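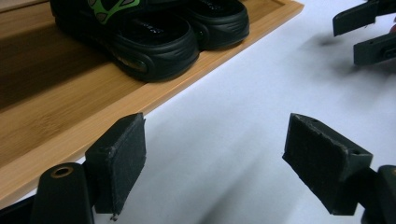 Erasto Waweru wrote to me that the planner is the easy bit these days, and that anyone still fretting over it hasn't looked at the code since last August. You collect enough demonstrations, he says, and the policy sorts out the rest.

I have read the code. I have also read the release notes for Skureck, dated July 31, 2021, which promise a control stack that "understands tidying". They list 3,730 demonstrations, 914 of them with footwear, and give one success figure for the lot. There is no word on what the software does when a grasp comes out slightly wrong. My guess is that it carries on as if the grasp had been fine, as most of them do.

Take a pair of sandals and a shoe rack. A person turns a sandal on its side without a thought and puts up with a bad grip until a better one comes along. The recording keeps the path of the hands. It doesn't keep the reason for the path, and the software is left to guess at that from the pictures and the positions.

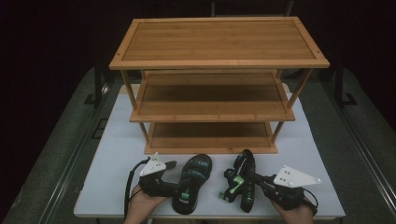
Two sandals, two hand-held grippers and a three-tier bamboo rack.

Black soles are awkward for perception at the best of times, and worse next to black fingers. Hurna's answer was a bigger network. Leandro Vergara's was to write 44 plain checks that run before the jaws close, and to stop the arm if any of them fails. His approach is dull and it won't get anyone invited to give a talk. I would still sooner debug it at six in the evening.

What bothers me most is the tooling. Ask for a replay of a single failed run, with the camera views lined up against the commands, and you are likely to be handed a folder of 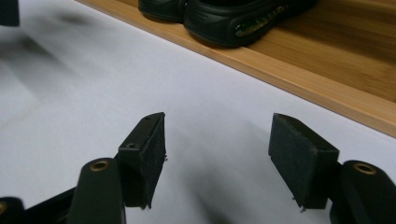
loose files and a script that only works on one laptop. Iresha Fakir spent a fortnight chasing what she took for a planning fault. It was a clock, 200 milliseconds out between two streams. No amount of extra data would have shown her that, and a fair amount of it had been recorded with the same error.

So I'd ask Erasto for less talk of scale and one decent log viewer. He can have his easy planner once I can see what it was told.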